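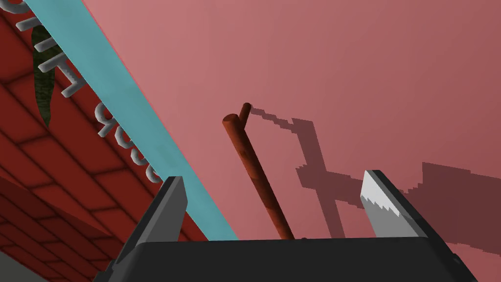
Riaan_N
I'd leave the old gloss on and key it with a light sanding, Unathi. If it's sound, it's the best primer you'll ever have. I did our hallway that way and it has had children, a dog and a bicycle past it ever since. What's underneath, do you know? And which way does the room face? Pink changes more than any other colour through the day, in my experience.

unathi_vdm
Thank you Riaan! North-facing, sadly, and quite dark after three o'clock. It's the small back bedroom and I've wanted it pink since we moved in. Underneath the gloss I have no idea, the house is from before the war and I should think there are a good many layers. The walls themselves are only emulsion, it's the skirting and the window frame I was asking about. I've been going back and forth between two pinks for weeks now. One is called Gallar and is quite strong, the other is Grostance, which sounds like a cough mixture but is a lovely soft colour on the card. My husband says they are the same colour. They are not!

Shagufta A
Oh I'm so pleased someone else is doing a pink room. Ours has been pink for years and everyone who comes to stay says how well they slept in it, though that may just be the mattress. With a north room please, please go for the stronger one. The soft pinks turn to grey porridge without the sun on them. I learned this with my mother's dining room, which we painted in what we thought was a very elegant pale rose and which looked like the inside of an old purse by tea time. She lived with it for two winters out of kindness.

One thing before you sand anything, though. If the house is that old, test the woodwork for lead first. The kits are cheap and you can have an answer while the kettle boils.

Riaan_N
Shagufta is right and I should have said it. Test before sanding. Ours was all new wood so it didn't come up. If it does show lead, keep it damp, wear a proper mask and don't dry sand at all.

amerigo_no_americo
I'm going to disagree with Shagufta, in a friendly way. I painted a north room in a strong pink and had to do it again the following June. A small room with strong colour on four walls throws the colour back at itself, so what you see on the wall is twice what was on the card. It was like sitting in a blancmange. The soft one will look a bit grey in the mornings, yes, but put a warm lamp in there and it comes alive. I'd sooner have a grey morning than a blancmange all day long.
Américo

Shagufta A
But Américo, what was the ceiling? If you leave a brilliant white ceiling above a strong pink, of course it shouts. Take the pink into a bit of white and use that on the ceiling instead and the whole thing calms down. I'd do the same for the woodwork.

amerigo_no_americo
Brilliant white, I admit it. It was what we had in the shed. I still say blancmange.

unathi_vdm
You two are making this harder and I'm enjoying it very much. I have bought tester pots of both. I put a square of each next to the window and a square of each on the wall behind the door, and I must say they look like four different paints. By the window Grostance is beautiful. Behind the door it is, I'm afraid, a little bit porridge.

Zwane46
Don't paint the squares on the wall, that's my tip. Paint them on lining paper, two coats, with a border of bare paper left round the edge, and pin them up. Then you can move them about and hold them next to the curtains, and you don't have thick edges of tester paint showing through the finished wall. Mine show to this day if you stand at the wrong angle – my wife has hung a mirror over the worst of them.

And could I ask what finish you're going for? I see a lot of people choose the flattest paint going and then it marks if you so much as lean on it. For a bedroom that somebody is going to use I'd have the wipeable matt. It costs more but you'll only buy it once.

Riaan_N
Agree on the lining paper, disagree on the wipeable. The ones I've tried have a slight sheen, and on old plaster a slight sheen shows every lump. If Unathi's walls are as wavy as mine I'd stay with the flat and keep back a jam jar of paint for touching up. Label the jar. I have five jars and no idea which is which.

Zwane46
Fair enough. Mine is plasterboard so I get away with it.

Shagufta A
Where are you buying it, Unathi? We used Mwakalinga for our last two rooms and the man there mixed us a half-strength version without any fuss. That might be your answer, if you and Américo and I are never going to agree. Ask for Gallar at half strength and put up a sheet of that as well.

unathi_vdm
I didn't know you could do that! The nearest Mwakalinga is 16 miles but I have to go that way to my sister's in any case. What do they charge for mixing, do you remember?

Shagufta A
Nothing extra for us, it was the price of the ordinary tin. Take your card with you. And do buy it all in one go, as a second tin mixed on another day never quite matches and you'll see the join in the corner for ever.

unathi_vdm
Well, back again. The lead test came up clear on the skirting and on the window, so I've done both with fine paper and washed them down with sugar soap. I have three sheets of lining paper pinned up like washing. The half-strength one is behind the door as I write and it's really very pretty, even with the light going. My husband has looked at all three and says they're the same colour.

amerigo_no_americo
I'm glad for you, truly, and I'll accept half a blancmange. Do the ceiling the way Shagufta said, though. I've come round on the ceiling.

Zwane46
How much are you getting? For a small room I'd have thought one big tin would see you through both coats, but measure it first and take off the window. Old plaster does drink it if there are any bare patches.

unathi_vdm
One big tin and one small, and the small one is for the ceiling with the white in it. There's a bare patch by the chimney breast the size of a tea tray, so I'll give that a watered-down coat first. I'm starting on the ceiling after lunch tomorrow. Does anyone know if I can leave the roller wrapped in a bag overnight, or do I have to wash it out each time?

Riaan_N
Bag is fine for a night. Squeeze the air out and tie it tight. Longer than that and you'll want to wash it.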